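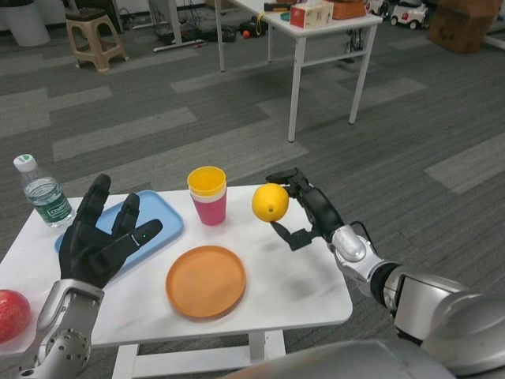

One reader in Ormsby wrote in after the last newsletter to say that her radiators were boiling at the bottom and stone cold at the top, that she had bled every one of them twice, and could I please tell her what she was doing wrong. Nothing, as far as I can tell! But her email set me off, so this month you're getting my thoughts on radiators, and I'm sorry if you were hoping for the piece on immersion heaters. It's half written. It'll keep.

If the top is cold, it's air, and bleeding is the right thing to do. If it comes back within a week or so, though, the air is getting in from somewhere and you can stand there with your little key till Christmas. On a sealed system I'd look at the pressure gauge first. Mine likes to sit just above 1 bar when everything's cold, and if yours keeps sinking after you top it up then you've got a weep somewhere, usually at a valve, and usually behind the one piece of furniture you can't shift on your own (in my house, the piano).

If you've got the older sort with a tank in the loft, go up and have a look at that before you do anything else. The ballcock on mine had stuck and the little tank was nearly dry, so every time I bled a radiator I was making things worse. I did this for most of a winter. I had a plumber's number on the fridge the whole time.

Cold at the bottom is a different animal. That's sludge, and bleeding won't touch it. You can take the radiator off and flush it in the garden with a hose, which I have done exactly once, and I'd ask you to put down twice as many old towels as you think you need. The stuff that comes out is black and it does not leave a cream carpet. If it's the whole house, get somebody in to do a proper flush. I had two quotes for mine in Tirndale, one for £478 and one for £359, and the dearer one included a magnetic filter on the return pipe, so do read the small print before you go leaping at the lower number like I nearly did. I went for the dearer one in the end and I've been pleased with it. The back bedroom now gets warm before bedtime, a thing I'd never known it do.

Now, balancing. I get asked about this more than anything, and people seem frightened of it, but it's only a matter of slowing down the greedy radiators near the boiler so that the far ones get a look in. You want the lockshield valve, the one with the plain cap that doesn't turn by hand. Open them all up, let the house go cold, put the heating on and see which gets hot first. Then close that one down nearly all the way, open it a quarter turn, and work along. It takes an afternoon. Write down how many turns you've given each one, because you will be interrupted and you will forget.

A few of you have asked whether the Storik thermostatic heads are worth the money. I've had 2 of them since October, one in the hall and one in the spare room, and the spare room one is lovely. The hall one was a waste, and that's my fault, as the room thermostat is on the same wall and the pair of them argue all evening. Lundometti do a plain one that I like just as well, and it has numbers on it big enough to read without my glasses.

Immersion heaters next time, I promise. Do keep the emails coming, especially if you've found a way to move a piano.

Share this | 200 shares | 2 comments

You are receiving this newsletter because you signed up on our website. Unsubscribe or change your preferences at any time.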